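The Sindton Run

Gate 43, and the toilets shut for cleaning. Of course. He stood there with the coat on – in August, who wears a coat in August – and felt the lining drag at his shoulders every time he breathed.

Fifty-three stones. Sewn in by hand, little pockets along the hem, a job that had taken the woman at Keda most of a night. She'd bitten the thread off with her teeth and told him not to run.

Not to sit either. Sitting made them click.

The flight from Keda had been all right. He'd stood at the back by the galley and told the stewardess it was his knees. She gave him a plastic cup of tomato juice and he held it the whole way, not drinking. Couldn't have swallowed. Now he was down, Sindton airport, one corridor, one queue, one desk at the end with a green light over it and a door beside the desk that had no light at all.

He knew about that door. Had been through it once, in 2010, with cigarettes. A bench, a sink, a man in gloves. They'd been decent about it. Cigarettes were one thing.
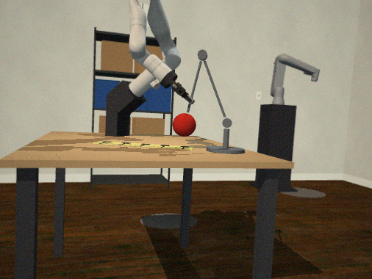
A red ball on a wooden table, with a gripper just above it.

The queue moved. A family in front, three kids and a pushchair, one of the kids singing the same line of a song over and over. He let them get ahead. Then thought that looked wrong, so closed the gap. Then thought that looked worse.

Six hundred, they'd said. 600 on the other side, cash, in an envelope, from a man at the taxi rank who'd be holding a newspaper folded the long way. It had sounded like a lot at the kitchen table. It was the boiler, and the back rent, and something left for the boy's shoes. Here, under these lights, it sounded like what it was.

"Anything to declare?"

Not him. The father with the pushchair. A cheese, the father said. A big one, from his mother. The officer laughed and waved them all through, cheese and song and everything.

His turn. He put the bag up. Passport. The officer was young, spot on his chin, a biscuit half eaten on a saucer next to the stamp.

"Ultetov," said the officer, reading. "You were born there?"

"Yes."

"My gran's from Ultetov. By the river?"

"Up the hill. Behind the mill."

"She always said the hill lot were thieves."

He laughed. It came out too high. Something slid in the hem, one stone against anohter, a sound like a fingernail on a glass, and he coughed over the top of it and kept coughing till his eyes ran.

"You all right?"

"Knees," he said. Stupid. Knees.

The officer looked at him. Then at the coat. Then, for a long time, at the dog.

He hadn't seen the dog. Small brown thing, lying under the desk with its chin on its paws. A tag on the collar said FU and he thought for a mad second that it was a message.

"Fu," said the officer. "Up."
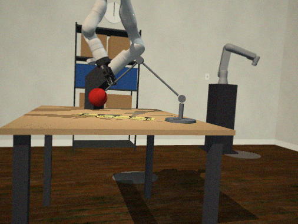
Dogs can't smell stones. He knew that. Everybody knew that, she'd said it herself with the needle in her mouth, dogs are for powder and for meat. But the dog came round the desk and put its nose against the hem and stayed there. Tail going slow. He looked straight ahead at a poster about potatoes and counted nothing and thought of the boy, who'd be home from school by now – no, it was the holidays. He'd be out on the wall with his heels banging.

"What've you got in there?"

"Nothing."

"He doesn't do that for nothing."

The dog sneezed. Sat. Looked up at him with its mouth open.

And then he remembered. February, the last time he'd worn it, the market, the coat pocket. He put his hand in, slowly, so they could both see, and it was still there right at the bottom in its bit of greasy paper. Sausage. The end of a sausage, hard as wood.

The officer pulled a face. "How old's that?"

"Old."

"You can't bring meat in."

"No."

"It's a fine, meat."

"I forgot it was there. I swear."

The officer took it off him with two fingers and dropped it in the bin, and the dog went after it and stuck its whole head in. There was a form. Name, adress, item, weight. Over the weight the officer stopped, sighed, and wrote a dash. Twenty to pay. He paid it out of the taxi money, hand shaking so much the coins went all over the desk, and the two of them picked them up together, heads nearly touching, him bending very carefully at the waist.

"Go on," said the officer. "And take your coat off, man, it's boiling."

"In a minute," he said.

The doors opened by themselves. Heat, buses, pigeons. The taxi rank was on the left, where they'd told him it would be, and there were five men standing at it. Every one of them had a newspaper.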